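MILLBERG -- The Tesby shared workshop has finished the first hand-held gripper in its Cornia project, a home-build design for teaching robot arms simple table work. The tool has two dark green fingers with dark pads on the inner faces.

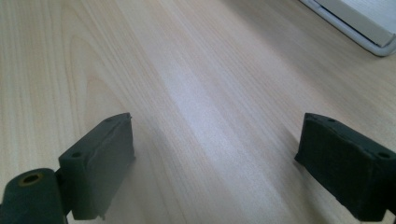
## Plans and parts

The build took members 13 evenings. Parts cost $265, not counting filament -- the pads are the next item to be reworked. Plans will be posted in August.

The workshop has room for 40 builders at its open night, which starts at 7 p.m. Entry is free.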